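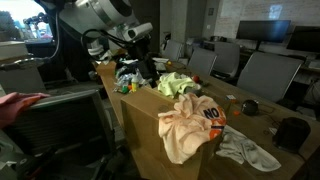

The long table, with the peach shirt over the corner of the box.

26th December

Sorting a mixed table is mostly a question of sequence. I have done it badly often enough to have a sequence now, so I am writing it down before the January clear-out, when I will need it again.

The starting condition is the usual one: fabric, toys, packaging and small items on one surface, with a large cardboard box standing among them. The table is long, which helps. Length lets you work from one end to the other and keep a cleared zone behind you. On a square table the cleared zone gets eaten within minutes.

Plastic goes first. Crinkled clear bags and wrappers take up a lot of volume for their weight and they hide things. In the pile at the far end there are small colored objects mixed in with the wrapping, plus a little yellow bottle with a white cap standing in the middle of it. Each bag gets opened, shaken once over the table and flattened. Do not scoop the heap into a trash bag in one go. I lost a shelf pin that way last year, and the replacement from Mandthorpe cost more in postage than the part did.

Fabric is second. It covers the most surface, so the table looks half finished once it is gone, though the count of remaining items has barely moved. Three stacks: wear, rag, pass on. The peach T-shirt with NO across it in navy goes to wear. The lime-green cloth goes to rag. The light gray one I will decide on when it is flat and I can see both sides. Anything crumpled gets one shake before folding, same reason as the bags.

Balls are third, and they have to be contained before anything else moves. The red one and the tiny yellow one both sit well enough on a level top, but pulling a cloth past either of them is how they end up under the radiator. A shallow bowl is fine. I use the lid of an old Kingi storage tub, which has a 3 cm lip.

Paper is fourth. It gets read standing up, at the table, and then it is either filed or recycled. No pile for later.

After that come the small hard items, by room of destination. I used to sort them by type and then walk the house twice.

On the box. A plain carton is a good sorting container if the flaps are dealt with. Left up, they catch sleeves. Folded outward they make a ledge that things get draped on, and then the draped thing becomes storage. I tape mine down on the outside with a 70 mm strip at each corner. Set the box on the floor once the table is half clear. It takes up too much working area where it stands.

Timing, for the record: the last full table took 136 minutes, including the walk to the Alter donation bin and back. The one before took longer, but I stopped to look for the other half of a Brerelus hinge set and that should not count.

Still open: whether to label the carton or leave it plain. A label makes me less likely to drop odd things in it. It also means a new label every time the contents change, and the printer tape is nearly out.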